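Opening hours are the wrong thing to regulate

Adel Filali
Aug 30, 2019

The Naylor licensing board will vote in January on whether licensed cannabis shops must close at ten in the evening. The draft rule treats closing time as a safety measure. I think it is a poor one, and that the board should spend its effort on testing and labelling instead.

A closing hour is easy to write and cheap to enforce. An inspector drives past, sees whether the lights are on and fills in a form. What the form does not record is what was sold that day, at what strength, or whether the label was correct. The board's own file on the two Naylor shops, Nestley and Vidine, runs to 247 pages. Of these, 97 deal with hours, parking and signs. The section on laboratory results is far shorter, and most of it repeats the state rules word for word.

Haiyan Xu, who manages Vidine, told the board that late trade is mainly shift workers buying small amounts. Her figures covered 400 evening sales, of which 270 were made after nine. I would not build a policy on one shop's till records, and the board is right to ask for more. It should also ask what those customers will do after a ten o'clock closing. Some will come earlier. Others will buy from sellers who hold no licence and test nothing.
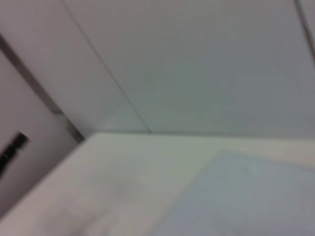
Wall panelling. (Courtesy of Ileveo)

There is a fair case on the other side. Residents near the shops dislike late traffic, and their complaint is about noise. Noise has its own ordinance, with its own limits and fines, and it applies to a bar or a petrol station in the same way. If that ordinance is weak, the board should ask the council to amend it.

My preference would be to leave hours to each licence, reviewed once a year against recorded complaints, and to move the inspection time saved into unannounced product sampling. The draft allows for neither. It should go back to staff before the vote.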